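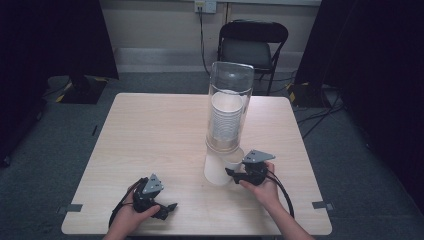

Demonstration Operator, Handheld Grippers (Part-Time, On Site)

Anevine is hiring demonstration operators for its manipulation data program at the Miltonum site. Operators perform short tabletop tasks with a gripper in each hand. The recorded motion is used to train control policies for two-arm robots. No programming is involved in this position.

Reference: Sowa phase 2, operator pool
Location: Miltonum, ground floor, recording bays
Start: August
Hours: 20 per week, morning or afternoon block
Openings: 6

Project background

Sowa is Anevine's collection of two-handed demonstrations of ordinary handling tasks. Phase 1 closed with 137 task definitions. Phase 2 adds tasks in food service and small-parts packing, with a target of 200 accepted episodes per task. An episode is one complete performance of a task, from the start pose to the end pose, normally under one minute.

Most Phase 2 episodes are recorded with handheld grippers. A smaller share is recorded by remote control of a two-arm station through the Ratar interface. Operators begin on handheld work and may be trained on Ratar after their first 800 accepted episodes.

Duties

Perform assigned tasks according to the written task sheet. Current sheets include drawing a paper cup from a tube dispenser, nesting and separating cups, opening hinged boxes, and folding cloth napkins.

Reset the table between episodes. Object positions are varied according to the sheet, and the operator is responsible for following the variation order.

Run the opening check at the start of each block: cable routing, finger alignment, full open and full close on both sides, clock sync.

Mark each episode as accepted, failed or void in the session log. Failed episodes are kept and must be labeled with a failure code. Void is used for equipment faults and interruptions only.

Report worn finger pads, play at the finger joint, or dropped tracking to the bay lead before continuing. 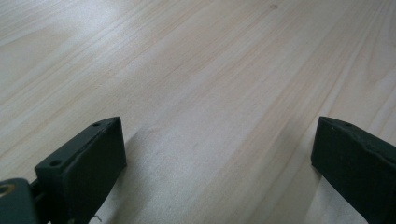
Gripper camera view with the fingers apart and nothing between them.

Technique requirements

Both grippers must stay in the tracked volume for the full episode. Objects are touched with the gripper fingers only. Contact with the hand, wrist or sleeve voids the episode.

Approach speed should be even. Operators new to the work tend to move at the speed of a bare hand, and the resulting trajectories are too fast for the arms to reproduce. Training covers pacing, wrist range limits, and how to recover from a missed grasp without leaving the task. Recoveries are wanted in the data and are not counted against the operator.

The idle hand holds its gripper still at the side of the work area unless the task sheet assigns it a motion.

Required

Steady use of both hands, including simultaneous grasp and release with left and right.
Ability to stand or sit at a table for 50-minute recording blocks, with a 10-minute break after each.
Ability to hold a light tool in each hand for the length of a block.
Normal or corrected vision at arm's length.
Ability to read and follow written procedures in English.
Age 18 or over.

Useful but not required

Bench assembly, lab technician, dental or food service experience. Prior teleoperation hours on any system. Left-handed applicants are encouraged to apply; the present pool is mostly right-handed and the tasks are not.

Training and evaluation

Training is paid and lasts four shifts. The first two cover equipment and logging. The last two are supervised recording on three tasks of increasing difficulty. Operators are released to independent work when their void rate stays under 5 percent across a full shift. Acceptance is decided by a reviewer in a separate group, using the gripper video and the tracked pose.

There is no per-episode pay. The position is paid by the hour, and reset time, checks and breaks are included.

Data and consent

The gripper and overview cameras record hands, forearms and, at times, voices. Microphones are off by default. Operators sign a recording release before the first training shift. Recordings are stored under an operator number.

How to apply

Send a resume or a short work history through the Anevine careers page under "Sowa operator pool." State your preferred block and your dominant hand. Statements of interest should not exceed 2000 characters. Selected applicants will be invited to a 40-minute hands-on trial at Miltonum, covering one cup task and one folding task. Applications are reviewed in the order received until all openings are filled.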